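Rule Six

Saturnino Bravo wrote the rules on the back of a delivery note. Then typed them. Then Renthorpe typed them again and lost number six.
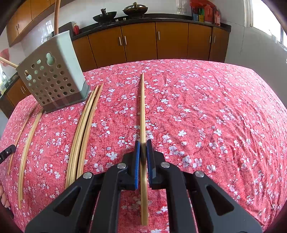

"Where's six?" he said.

Ilie shrugged. Squeezed the grip, let it go. Bamboo back on the cloth.

"Six was the one about stopping."

Five was fine. Five said jaws square to the strip before you close, no correcting once closed. Seven said no talking over the pick. Between them, a clean white gap and the page number.

He rang Brestley, where the office was. Woman on the phone, very quick, keyboard going. The standard was issued, she said. Issued 13/01/2025, all sites. Changes go in the November review.

"It isn't a change. It was there."

"It's not in the issued version."

"No. That's why I'm ringing."

Keyboard. Then music.

Ilie had the sheet flat on her knee. She'd done 30 since the morning, all logged, all good. Target was 40. Over 4000 across the sites by the end, and every one of them going to teach some arm in a shed how to pick up a strip and put it down without splitting it. Kollemia, they called the arm. Silly name. Sounded like an eye complaint.

"What did it say?" Ilie asked. "Exactly."

He tried to remember. Hadn't kept the delivery note, of course he hadn't.

"If a person reaches in, you stop. You don't finish the move. You don't save the take. Open the jaws, hands off, start again."

"I do that anyway."

"You do. Who taught you?"

"You did."

"Right. And at the other sites?"

She didn't say anything. Picked a bit of fluff off the cloth.

He'd seen the clips from the other sites. 2 of them had stuck with him. A hand comes in from the side, after a dropped strip probably, and the grip just carries on past the fingers, neat as you like, places the strip, done. Marked good. And why wouldn't it be, by the sheet? Jaws square. No talking.

So that goes in the pile – and the arm learns that a hand is a thing you go round. Or don't.

The music stopped. A man this time.

"You're calling about formating?"

"I'm calling about rule six."

"There isn't a rule six."

"I know," Saturnino said. He held the phone against his shoulder and found a pen, and wrote it in the gap in capitals, pressing hard. Then he held the sheet out to Ilie so she could read it back, and she did, slowly and loud enough for Brestley to here.

"Could you repeat that?" said the man.

She started again from the top.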